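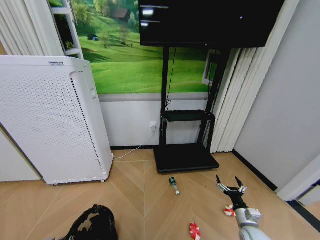 Figura 3. Purificador de aire con ruedas y televisor sobre soporte rodante en la esquina de una sala con suelo de madera clara.

3.2. El aparato doméstico como mueble

Conviene detenerse un poco, antes de entrar en las entrevistas, en una cuestión que durante mucho tiempo nos pareció menor y que acabó ocupándonos casi todo el mes de mayo: dónde ponen las personas el purificador de aire una vez que lo han sacado de la caja. Los manuales suelen recomendar un espacio despejado, lejos de las cortinas, y los hogares de Lusport que participaron en el estudio conocían bien esa recomendación. La conocían y, con toda la cordialidad del mundo, la interpretaban cada uno a su manera.

La encuesta reunió 2,208 respuestas válidas, de las cuales 990 procedían de viviendas con un solo espacio común. En ese segundo grupo el purificador acababa casi siempre en una esquina, cerca del televisor o de una estantería (véase la figura 3), y allí se quedaba aunque tuviera ruedas. Ashworth llamó a esta costumbre "movilidad de reserva": el aparato puede desplazarse, sus dueños valoran mucho que pueda hacerlo, y sin embargo pasan los meses y nadie lo mueve salvo para barrer. El término nos gustó desde el principio y lo conservamos en todo el artículo.

Las entrevistas del barrio de Grodwood -- 100 en total, realizadas en las propias casas y a menudo con un café delante -- matizan bastante este cuadro. Una señora jubilada nos explicó que había probado tres rincones antes de decidirse, y que el definitivo lo eligió por el ruido, ya que desde el sofá quería seguir oyendo las noticias. Otros hablaban del enchufe, del paso hacia el balcón o de las plantas, que en varias familias tenían una clara prioridad sobre cualquier electrodoméstico.

El cuestionario Muton, que empleamos en las 2 fases del trabajo, no preveía respuestas de este tipo y hubo que añadirle un apartado abierto. Maureen Ashworth se encargó de codificarlo siguiendo el esquema de Tse, con una paciencia que los demás autores queremos agradecer también en estas páginas. Los resultados de esa codificación se presentan en el apartado 3.3, junto con los datos de ruido nocturno.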